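Wrist camera only vs. wrist plus overhead for block stacking - is my result real?

Posted in Robot Learning Help, 21 September 2026

gukville_garage

Hi all, long-time reader, first time I've had anything worth asking. I've been training an imitation policy to pick up painted wooden boxes from the floor and stack them. Two-finger gripper, small camera on the wrist, and a second camera up high looking down at the whole area. I recorded 400 demonstrations by teleoperation, trained one policy on both cameras and one on the wrist camera alone, same data, same number of steps.

Everything I'd read told me to expect the two-camera policy to win. It didn't! Over 40 trials each, wrist-only finished 31 stacks and the two-camera one finished 24. I was pretty pleased with myself for an evening and then I started to worry. Is that a big enough gap to write up? And if it is, why would taking a camera away help? My demos were all done in the same corner of the room, if that matters. Only one training run of each so far (my GPU is old and slow).

Kalliopi Stojanović

Nice experiment, and I wouldn't throw it out, but I wouldn't write it up yet either. 31 against 24 out of 40 is 78 percent against 60, and if you put 95 percent intervals on those they overlap a lot. A Fisher test on those counts won't get you under 0.05. The bigger problem is the single training run. When I did something similar on the Umside arm, two seeds of the very same policy came out further apart than your two conditions. Train at least three seeds of each, and alternate the policies during testing so that the lighting and your own resetting habits hit both the same way.

As for why it could be real: the overhead view lets the policy memorize where things are in the room. If most of your demos start from similar layouts, it can learn "go to that spot" and do fine until a box is a few inches off. The wrist view changes with every move of the arm, so the policy has to steer by what's between the fingers. Easy check - take your trained two-camera policy, blank out the overhead image, and see what happens. If it just freezes or reaches for the same place every time, you've got your answer. Then shift all the boxes a hand's width and rerun both.

Also, please write down your failures by type. Missed grasp, dropped on the way, bad placement. "Finished 24" hides all of that, and I bet the two policies fail differently.

sriwong_dan

just get more demos. 400 isn't much for two cameras. I had the same thing and it went away when I added more

Homomberg

I'd do what Kalliopi said before recording anything new. More demos from the same corner won't tell you which explanation is right, they'll just cost you a weekend.

One thing to add about backgrounds. We had a wrist-only policy that looked fantastic, then we moved the boxes to a plain wall and it dropped to 10 successes out of 90. It had been using the stuff behind the boxes to judge how far away it was, and none of us had thought to test for that. So if your corner has anything busy on the wall, tape up some plain paper for half the trials and see if your lead survives. Random crops and color jitter in training helped us some, though with painted boxes you want to go easy on the color jitter if the policy has to tell them apart by color.

I'd look hard at the end of the stack too, the last bit where the top box gets let go. That's where our wrist camera was weakest, with the held box blocking most of the view of the one underneath. If yours is better there than the two-camera version I'd love to know how, and I'd want to see the numbers again in November once you've got your extra seeds.

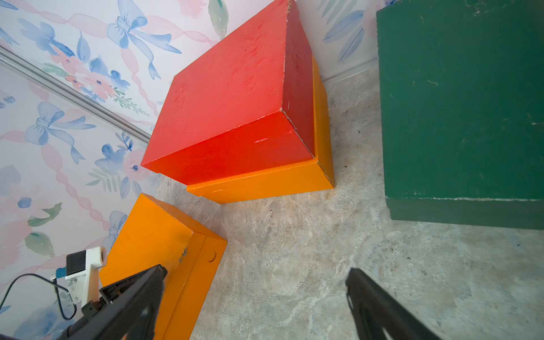
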